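# The Little White Town

The best table in all of Plorkesholm was the black one on the second floor, and I will argue with anyone who says otherwise!

I had been given the key to it in February, along with a tin of peppermints and a single page of instructions. The page said that I was to build a town. It didn't say what sort of town, or who for, only that it must be white all over and that it should be called Stastitis, after a place in an old children's story that my aunt used to read to us at bedtime (she did all the voices, even the geese).

You can imagine how I felt. A whole town! I ran up the stairs every morning, two at a time, with my scarf still on.

A town needs a square before it needs anything else. My aunt always said so, and the story said so too: first the square, then the baker, then the church, and after that people may put their houses where they like. So the white mat went down in the middle of the black table, with its four patterned squares set two by two like flower beds, and I stood there grinning at it. I could practically hear the market. To the left of it went two small white blocks, side by side, and those were the baker and the baker's sister, who mended clocks. They had quarrelled in chapter one and lived next door to each other ever since.
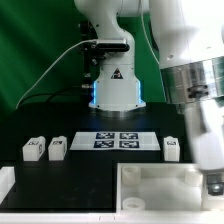

I moved the clock-mender twice that morning. Too far from her brother and the quarrel made no sense, for how could they shout through the wall? Too near and there was no alley, and the alley matters enormously, as it's where the geese get out in chapter four. In the end I left her just to the right of him, ate a peppermint and felt like a mayor.

The rest of the town grew whenever I had the pieces for it. They came from Ostermann's, wrapped in brown paper, and I loved the unwrapping nearly as much as the building. Ostermann's had been on the corner by the ferry since before the bridge, and they never once asked what I wanted so much white for. "More snow?" the girl behind the counter would say, and in went another parcel.

The hall was the hard one. In the story it's where the whole town shelters on the night of the great storm, 1406 of them, with their dogs and their blankets and one stolen cheese, and I'd wanted to build it ever since I was small enough to be carried to bed. I could draw you the roof with my eyes shut. It had to slope, and it had to be wide, and it had to look as though it would stay put however hard the wind pushed.

I talked to it as I worked, I'm afraid. "Up you come," I told the wall. "Lean a bit, there's a love," I told the roof. A great pale slope over a smooth pale wall, and tucked up close to it the tall block that was to be the watchman's tower, milky as a candle. The watchman was my favourite. He sees the storm coming before anyone, and he's so excited to have something to report at last that he forgets to ring the bell and goes down to tell everybody himself, door by door.

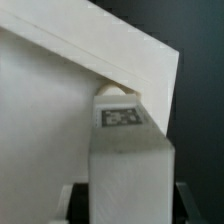 *The roof of the hall, and the watchman's tower beneath it.*

I stayed late that evening. The ferry went out and the ferry came back, and I lay with my chin almost on the table, looking up under the slope of the roof the way you would if you were very small and very wet and somebody had just let you in. It was marvellous! I could have put 2000 people in there, cheese and all.

Then I heard feet on the stairs, slow ones, stopping for a rest on the landing. I knew that cough. I sat up and brushed the peppermint dust off my jumper.

My aunt came in with her hat on crooked and went straight to the table without taking it off. She looked at the square for a long while. She looked at the baker, and at the baker's sister, and put one finger in the alley between them.

"Now then," she said, pulling up a chair, "where are you keeping the geese?"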